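Sobre nós

Clube Desportivo Abreu
Futebol americano e flag football, masculino e feminino

O Clube Desportivo Abreu tem duas secções, a de futebol americano de 11 e a de flag football, e está filiado para competir a nível nacional em ambas. A equipa principal chama-se Rosader e joga de grená e branco. A equipa de flag usa o mesmo emblema e equipamento branco.

O clube começou com um grupo de antigos jogadores de râguebi que treinava duas vezes por semana num campo pelado emprestado. Na primeira época não houve jogos oficiais, apenas três encontros amigáveis, todos perdidos. Na segunda já havia capacetes para toda a gente e um treinador de linha. Hoje o clube tem 119 sócios pagantes, dos quais 34 são atletas inscritos na equipa principal.

Onde treinamos

Os treinos da equipa principal são no Campo Pleravard, relvado sintético, com entrada pelo portão de trás. O portão da frente está fechado fora dos dias de jogo. O flag treina no mesmo campo, na metade norte, antes da equipa principal. Os balneários abrem meia hora antes de cada treino e fecham às 22h30.

A bancada tem uma fila coberta e duas descobertas. O recorde de assistência é de 2,129 espectadores, no jogo contra os Skurnovance que decidiu o acesso à fase final.

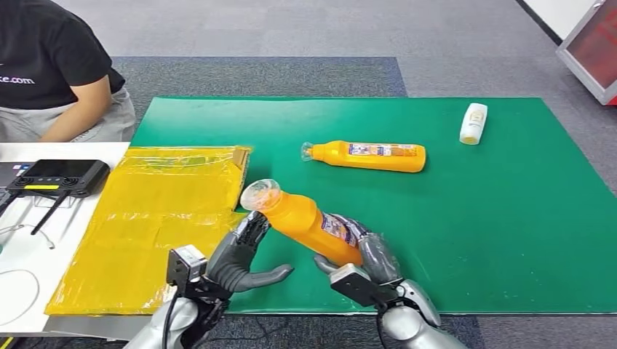
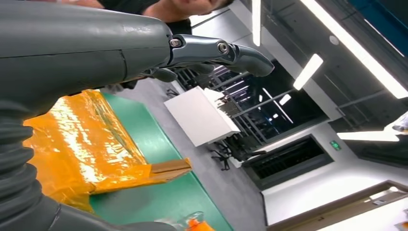
Equipa técnica

A treinadora principal é Farah Harahap, que chegou ao clube como coordenadora defensiva e assumiu o cargo em janeiro, a meio da época. Manteve a defesa em 4-3 e mudou quase todo o ataque, que passou a jogar mais em corrida. Trabalha com um coordenador de equipas especiais, dois treinadores de linha e uma fisioterapeuta presente em todos os jogos em casa.

A formação está a cargo de atletas da equipa principal com curso de treinador de grau I. Neste momento temos um escalão de sub-15, em flag, e um de sub-19, em contacto. Os sub-15 não usam capacete nem proteções e não fazem placagem. A passagem para o contacto só acontece depois de exame médico e de um mínimo de oito treinos de técnica de placagem.

Disciplina

O clube aplica o regulamento interno a todos os atletas, incluindo os capitães. Uma expulsão por agressão dá suspensão interna de um jogo, além do castigo da federação. Sair do banco para entrar numa confusão em campo tem a mesma consequência. As multas por falta desportiva grave são pagas pelo próprio atleta. O regulamento foi revisto em assembleia geral a 2 de abril de 2022 e pode ser pedido na secretaria.

Como entrar

Aceitamos atletas novos durante toda a época, com ou sem experiência. Os dois primeiros treinos são gratuitos. Para o primeiro basta trazer chuteiras de pitons de borracha, protetor bucal e água. O clube empresta capacete e ombreiras durante a primeira época, mediante caução, devolvida com a entrega do material em bom estado. A partir da segunda época cada atleta deve ter o seu capacete.

A inscrição inclui seguro desportivo. Os menores precisam de autorização assinada pelo encarregado de educação.

Sócios

Os sócios têm entrada livre nos jogos em casa e direito de voto na assembleia geral ao fim de um ano de quotas em dia. As quotas pagam-se por trimestre ou por ano, na secretaria ou por transferência.

A secretaria funciona no Campo Pleravard, na sala ao lado do bar, em dias de treino, das 19h00 às 21h00.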